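Setting Up Your First Cabinet Task in Illum

Illum is the simulator that comes with the Tollgate hand kit. It costs nothing extra, and you can ruin as many kitchens in it as you like. I've had the kit since April and have closed a great many pretend doors on pretend fingers, so here is the short route.

What you need: the kit license, a computer with a real graphics card, and 56 GB of free disk space. The installer asks for less. The installer is an optimist.

1. Open the Scenes tab and pick one of the cabinet sets. Leave the lighting on Draft for now. Shadows will come out with stair-step edges and you will be tempted to fix them. Resist. Draft runs fast, and the hand has no opinion on shadows.

2. Load the hand. Choose the segmented finger profile and press Home before you do anything else. If you skip Home, the fingers start wherever the last session left them, which in my case was inside a drawer.

3. Switch to the wrist view. Now bring the hand in slowly toward the gap between two panels, speed slider at 6 or lower.

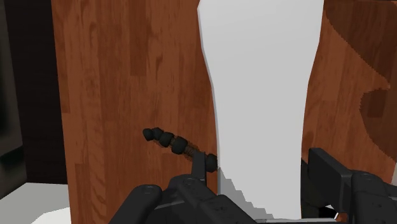
4. Stop short of contact and open the Contacts window. Every segment gets its own line. If any line is red while the hand is in open air, your collision shapes are off, so go to Tools, Rebuild Shapes, and make coffee. My last rebuild took 358 seconds.

5. Press Record, make your move, press Record again. The button does not change color. Rochelle Begay at Tollgate support tells me this is on the list. I believe there is a list.

6. Save under a new name. Illum will happily overwrite your best run with your worst one and thank you for it.

Is it worth paying for? At $1,206 for the kit, I'd say yes if you plan to use the hand most weeks. If you only want the simulator, ask about the trial first. The manual is thorough on everything except the part you're stuck on.

Next up: drawers, and how to get out of them.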